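Graltesden Borough: Council Meeting Procedures Guide
Section 6: Setting up a public comment session

By Ildikó Bozsik, Clerk's Office
Revised August
4 min read

This section covers preparation of the room, the speaker list and the voting record for a public comment session. It applies to regular and special meetings. Closed sessions are covered in Section 16.

Before the doors open

1. Print the agenda and the speaker sign-up sheet. The sheet must show the agenda item number beside each name.
2. Set out 68 public seats. Leave the centre aisle clear from the door to the lectern.
3. Switch on the Stondar timer at the clerk's desk and set it to three minutes.
4. Test the lectern microphone and each member's microphone in turn. Log any fault before 6 p.m.
5. Load the current voting roll. Absent members stay on the roll and are marked absent.

Note: If an appointment is on the agenda, place the nominee's disclosure form in the public binder. Home addresses are removed from the binder copy only. 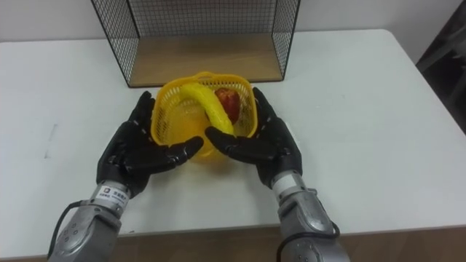
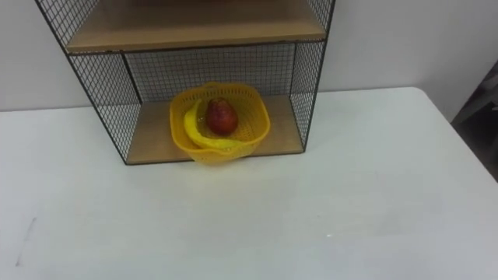
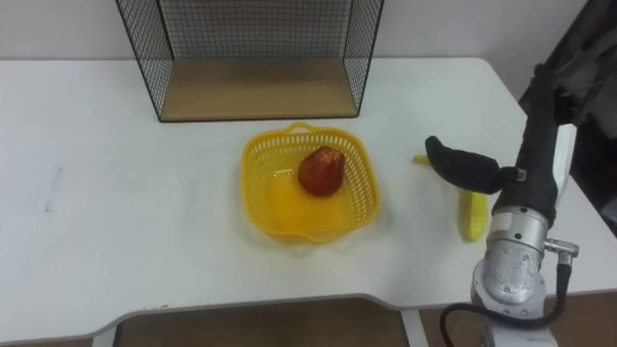 Fruit in a yellow basket (first and third pictures); wire-mesh shelf unit with a wooden base (second picture).

Taking comment

6. Close the sign-up sheet when the chair opens the item. Late names go to the general comment period.
7. Call speakers in the order they signed. Give the next name as well, so that person can move forward.
8. Start the timer after the speaker has stated a name and ward. Residents may decline to give a street.
9. At the tone, the chair asks the speaker to finish. Do not switch off the microphone unless the chair directs it.
10. Stamp written statements with the time received and pass copies to all members.

Caution: Do not accept statements handed directly to a member during the session. Return them to the speaker and ask that they be left at the clerk's desk.

Recording the vote

11. Read the motion aloud, including any amendment, before the roll is called.
12. Enter each vote as it is spoken. A member who abstains is entered as "abstain" and a member who has left the room as "absent".
13. Read back the totals. The chair declares the result.
14. Save the record to the Kowalczyk archive under the resolution number. Numbering continues from 3,052.

Note: Corrections after the result is declared need a motion. The clerk does not alter the record on request.

Questions on this section go to Otis Whitfield, deputy clerk.

Related items
Section 5: Posting notice of a meeting
Section 7: Minutes and draft minutes
Section 16: Closed sessions
Form B: Nominee disclosure
Ward map and member contacts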